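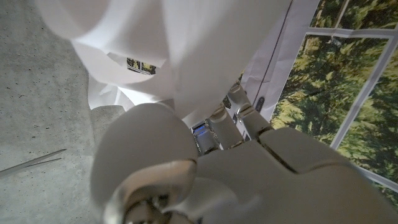 Getting Your Family Story Down on Paper
Notes for the Flimbridge library talk, 13th September. 30 minutes, then questions.

Opening
Thank everyone for coming, and thank the library for the room and the coffee. Say hello to the folks from the Pondico group who drove over.
Start with Uncle Italo. Italo Zuccaro was my mother's oldest brother, and he could tell you about the winter the river froze at Flimbridge so well that you'd pull your sweater tighter in July. He told it at every wedding. When he died we found out that not one of us had written it down, and my cousins and I have been arguing over the details ever since (was it the mule that fell through, or the wagon?). Pause here, people usually want to tell their neighbor about their own uncle, and I like to let them.

Where to begin
Please don't begin with the year your great-grandparents were born. I did, and I wrote 68 pages of births and baptisms before anybody in my book opened their mouth. My sister read it in one evening, bless her, and said it was very thorough.
Begin with a story you already tell out loud. Mine was my grandmother getting fired from the Collet shirt factory for singing. Read the first page of that one here — slowly, I always rush it.
After reading, ask: what do we know about her now that a birth certificate wouldn't tell us? Take a few answers. If the room is shy, mention the hat.

Talking to relatives
Go see them at home if you can, and bring something to eat. Ask about one kitchen, one job, one street. "Tell me about your childhood" gets you a shrug, while "who sat where at supper?" got me an entire afternoon and the recipe for the pepper stew.
Let them wander. My aunt spent most of one visit on a neighbor's dog, and I was a little impatient, I admit, until the dog led her to the fire on Plodia Street, which I had never heard one word about.
Write up your notes the same night. I have a page from last March that says only "green door, ask Rosa" and I have no idea what I meant by it.

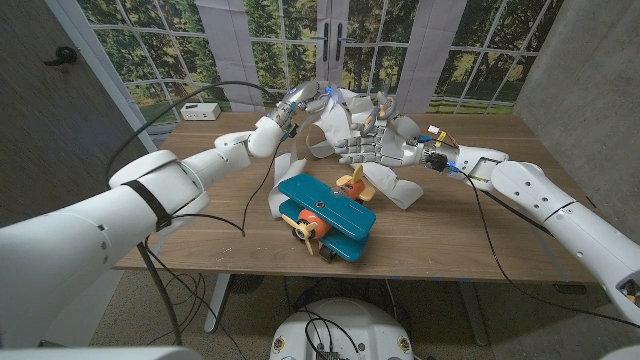
Putting the memories in order is where most people get stuck, and I want to spend a good while on it. By now you may have a drawer full of scraps, and they won't line up by date, since half of them don't have one. Give each memory a few words of its own, something like "the singing" or "Papa's second boat," and then move them next to one another until two of them seem to belong together. Loose strips of white paper on a wooden table will do very nicely for this, and you can shift them all evening without retyping a thing. Mine went from the factory straight to the wedding, forty years of family feeling in one jump, and I liked it so much I kept it.

When relatives disagree
Put in both versions and say who told which. I have four accounts of the mule by now and I'm fond of all of them. Ask before you print anything that might hurt a living person.

Before questions
Pass the sign-up sheet for the spring writing circle. Mention the handout by the door, and that I'm happy to stay and look at old photographs.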